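11 June 2023 - gripper number two, pads, and the toaster oven job

Long entry, I skipped the last two evenings and it all piled up. Villads, the stuff you asked about is near the bottom.

So the second hand-held gripper is together! The first one has been floppy since January and I got tired of shimming it with tape, so I printed a new pair of finger housings on the workshop's big printer (the Vollport one, left side of the bench). The first set came out with the screw holes too tight. I drilled them by hand, cracked one, said some words, and printed that one again with the holes opened up a bit. The second try went together like a dream. If you print more, use the file in the shared folder with "wide holes" in the name and ignore the other one. I'll delete the other one when I remember my password.

The slide still has a sticky spot near fully closed. Lihua thinks the rail is bent and I think it's just dirty, so we have a bet on. I wiped it down with alcohol and ran it back and forth 100 times while watching a movie, and it did get better, though there's still a little catch if you close it slowly. Grease next. Not the green grease please, it gets on everything and I found it on my phone.

Soft pads: cast a fresh batch in orange. Mix was 43 grams total, which filled all the molds with a little left in the cup. They came out of the ribbed mold very nicely this time, I think the trick was leaving them alone overnight and not poking at them every hour (I poked at the last batch every hour). One had a bubble right in the corner so that one is a spare. Glued the good ones on, clamped them with clothespins and went home.

Markers are on both fingers too. I printed them on matte paper at the office and cut them with the good knife. First set went on slightly crooked and the width reading jumped around like crazy, so I peeled them off and did it again with the little alignment jig Þröstur made. Much calmer now. Thank you Þröstur, I take back what I said about the jig being overkill.

Then calibration. Turned the thing through a full 360 in front of the printed board, slowly, with my elbow tucked in so I looked like a chicken. The log ended up with 3611 usable images after throwing out the blurry ones, way more than last time, and the fit settled on the second run. Numbers are in the spreadsheet on the "new fingers" tab. I haven't copied over the old ones for comparison, Esben wanted to do that himself.

Table setup next. We want the kitchen task to be the same every time so the arm has half a chance later on: door open, pick up the food, put it on the rack, door closed. I went for the toaster oven with the drop-down door, and kept the other kitchen bits around it so the policy doesn't only ever see a bare table. Marjorie cut the foam letters, and I love them, they make the whole corner look like a birthday party.
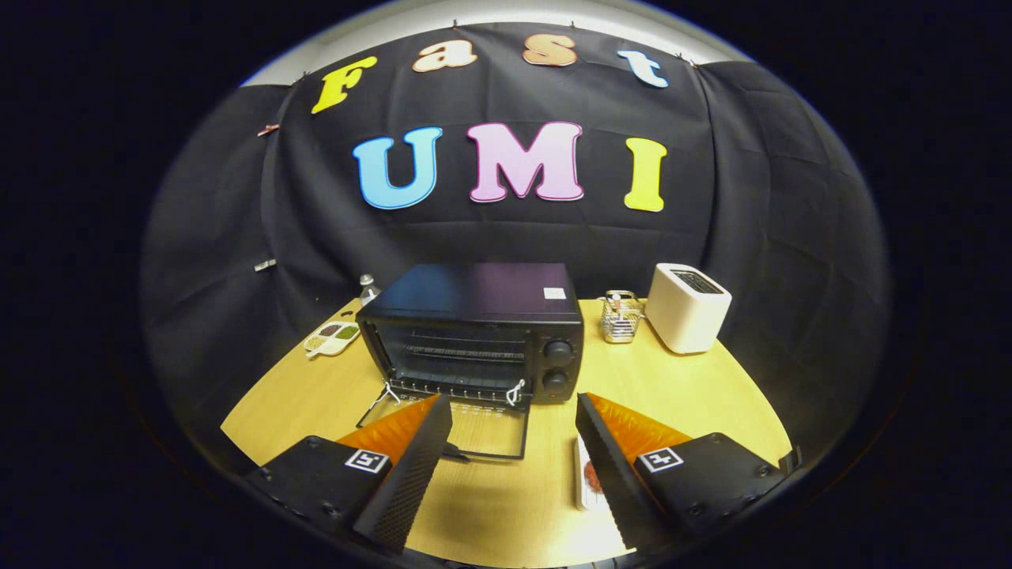

Kitchen table, oven door down, new fingers with the orange pads. Food on the white piece in front.

Things I noticed while practicing, before I forget:

The door is the hard part by far. If I come at it from straight above, my wrist runs out of room before the door is all the way down. Coming in low and a bit from the left works better, but then the markers tip away and I lose the width reading for a moment. Maybe tilt the markers a few degrees? Ask Godo people, they had the same thing with their drawer.

The food slides when I squeeze too hard. Softer squeeze, longer pause, then lift.

Each go takes me about a minute, and I'm sure that comes down with practice. Esben is faster than me and smug about it.

Still to do: grease the slide, cast more pads (we're low on the orange pigment, Marjorie is ordering), find the long USB cable that was in the Flenau box, and decide who gets the second gripper on the evenings we're both in. Villads, your wide fingers should fit the same housing, the hole spacing didn't change. Bring your own screws though, I used up the short ones.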